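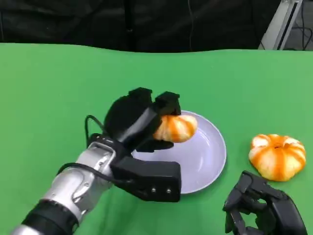
Green tabletop with a black curtain behind it.

How to Refer a Household to the Ivcombe Furniture Bank

The Ivcombe Furniture Bank provides basic furniture and household goods to people moving out of shelters, temporary housing or hospital care in Stadley and the surrounding district. Last year the warehouse issued 2,953 items to households setting up a home. All goods are provided free of charge, and every household must be referred by a caseworker at a registered agency. Self-referrals are not accepted.

These instructions are for caseworkers who are making a referral for the first time, or who have not made one under the current procedure.

Before you begin

Confirm that your agency is registered. Registered agencies have a Skesa login issued in the agency's name, with a separate password for each worker. If you do not have a login, ask your program manager to request one. New logins are normally active within two working days.

The household must meet all of the following conditions:

The lead applicant is 18 or older, or is a younger parent with a supporting agency.
A lease or a written offer of housing is in place.
The address is inside the delivery area, or the household can arrange its own transportation.
No furniture referral has been completed for the same household in the past two years. Exceptions are made after fire, flood or domestic violence.

Step 1. Visit or discuss the new home

Where possible, see the unit before choosing items. Measure the front door, any stairwell turns and the wall where the bed will stand. The narrowest doorway our crews can work with for a double bed base is 80 centimeters. If the building has an elevator, note whether it must be reserved and who holds the key. Ask which appliances come with the unit – many Stadley landlords supply a stove but no refrigerator.

Step 2. Complete the request form in Skesa

Select "New household" and enter the lead applicant's name, the names and ages of everyone who will live in the home, and the move-in date. Choose items by room. The form will limit the number of beds to the number of people listed, so a child who stays part of the week should be entered as a household member with the box for shared custody checked.

Attach the lease or offer letter as a single file. Photographs of documents are acceptable if the address, the signature and the start date can be read. Do not attach medical records, immigration papers or court documents, even when they support the request. A short note in the comments field is enough.

Requests that are missing a lease are held for ten working days and then closed. A closed request can be reopened from the "History" tab without entering the details again.

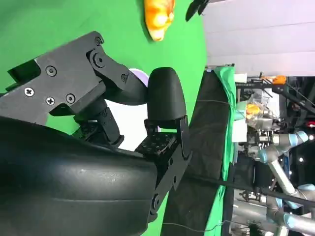 Step 3. Prepare the household for assembly

Beds, tables and shelving are delivered in parts, and the crew does not assemble them unless this was requested on the form. Please tell the household in advance which tools will be needed. Different screws often turn up on one piece. A household that owns only one kind of driver may be unable to finish a bed on the first night. Tool rolls may be borrowed from the warehouse desk and should be returned within a week. If anyone in the home has limited strength or mobility, request assembly when you submit the form, as it cannot be added on the day.

Step 4. Book a delivery or a warehouse visit
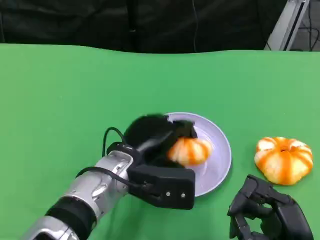

Silver-gray aluminum frame beside the curtain.

Once the request is approved, Skesa will show the open appointments. Deliveries leave at 9 a.m. and 1 p.m. Warehouse visits last 45 minutes and allow the household to choose its own sofa, table and chairs. Many people prefer this option, and we encourage it for anyone who can travel. Bus route 97 stops at the warehouse gate.

A caseworker or another adult named on the form must be present for a delivery. Crews wait for 15 minutes and then continue to the next address. One missed delivery can be rebooked at no charge to the agency. After a second, the program manager will be contacted before a new time is offered.

Residents leaving Zeng House should be booked through the Zeng House move-on desk, which holds its own appointments each month. Please do not submit a second request for the same person – duplicate requests delay both.
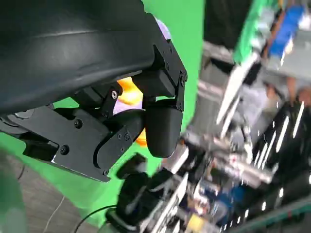
Bookings may be changed in Skesa until noon on the working day before the appointment. After that time, call the warehouse desk.

Step 5. Close the referral

Within two weeks of delivery, contact the household and record any missing or damaged items under "Follow-up." Damaged goods are exchanged when stock allows. Mattresses are exchanged only if the fault is reported before use. When nothing further is needed, mark the referral "Complete."

Demand is highest in August and September, and approvals in those months may take up to three weeks. Referrals for households with a child under five are reviewed first throughout the year.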